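7 Sorting mixed parts into bins

The Zernon cell can take over part of the tidying on a repair bench. It does not yet replace a person for mixed work. Read the limits in step 4 before you leave it unattended.

1. Clear the bench and set out the loose parts singly, with space between them.
2. Place an open bin within reach of the arm that will fill it. 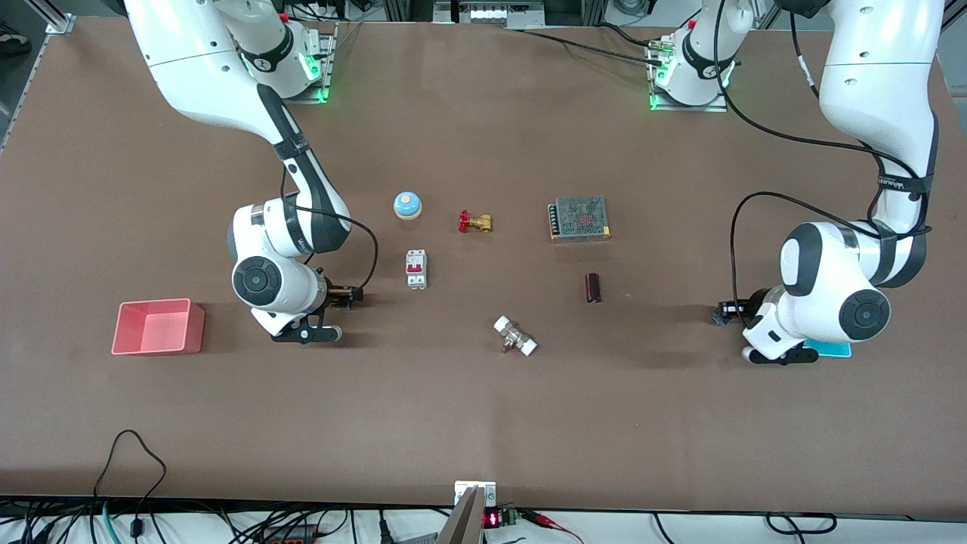 Text: Dariusz Nowicki | Checked by: Gøran Grønli | Revised August

3. Select job 129 (Pick to bin) and press Start. Keep hands off the bench while the arms are powered.

CAUTION: Discharge capacitors and power supplies before they go on the bench. The cell cannot tell a charged part from a safe one.

4. Limits. Rigid parts lying apart are within the scope of the job. Touching parts, soft goods and loose cable are not, and must be sorted by hand.

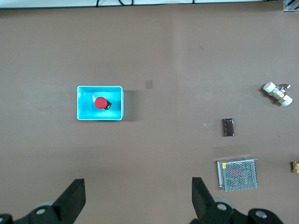 Fig. 11. Emergency stop button in the blue bin, seen from the gripper.

5. If a pick fails 2 times, the job pauses. Move the part by hand and press Resume.

NOTE: Trials at Briltthorpe found hand sorting still quicker for small batches. For bin changes, see section 8.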